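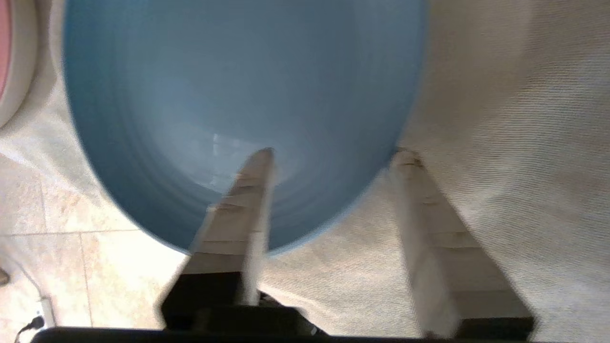

Ayantu Mamo thinks we are being unfair to cosy mysteries, and that readers who want a clever puzzle know to look elsewhere. Maybe. Our project read 17 of them, mostly from the Gustell and Kekside lists, and asked whether a reader could work out the killer from the clues given.

Method
Régis Lemaire and I each stopped at the chapter before the reveal and wrote down a name. Sherif Cherkaoui kept the slips and marked them against the endings.
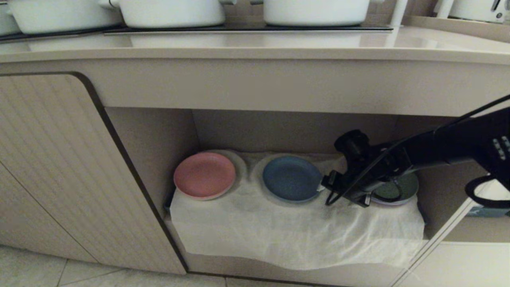 Results
We both got it right in 8 books. That sounds good until you look at how — in most of these the guilty person was simply the rudest one left alive. Two books hid a fact completely until the last chapter. The blurb for one of them, Akande, promised "fair clues throughout". I couldn't find any, and I went back over 200 pages looking.

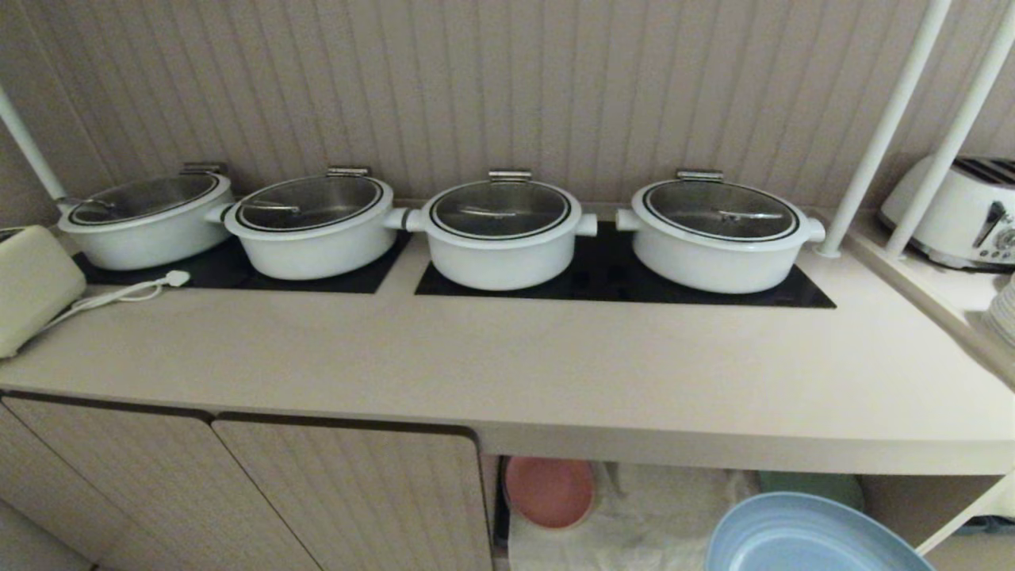

Did the longer books play fairer? Our slips don't show it, and the longest, Latine, was one of the two that cheated.

Limits
Two readers is very few. Lemaire had also read one Kekside title before, in April, and only told us afterwards.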